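7. Sorting the blocks before assembly

Use a flat tray with raised sides. Every Otmont block set, including part no. 2442, is checked the same way.

1. Tip the blocks out slowly. Keep your fingers clear of the slots in the red base.
2. Lay the base flat at the back of the tray, slotted side up.
3. Put the green arch in front of the base, feet down.
4. Place the yellow bar flat on the right — it may lie at an angle.
5. Keep the black bracket on the left.

Note: Wipe the slots with a dry cloth. Do not use oil.

Caution: Do not force a block into a slot. If it sticks, see page 89. 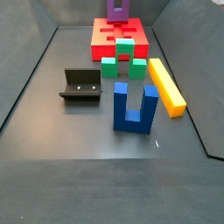 Page last changed: October 2024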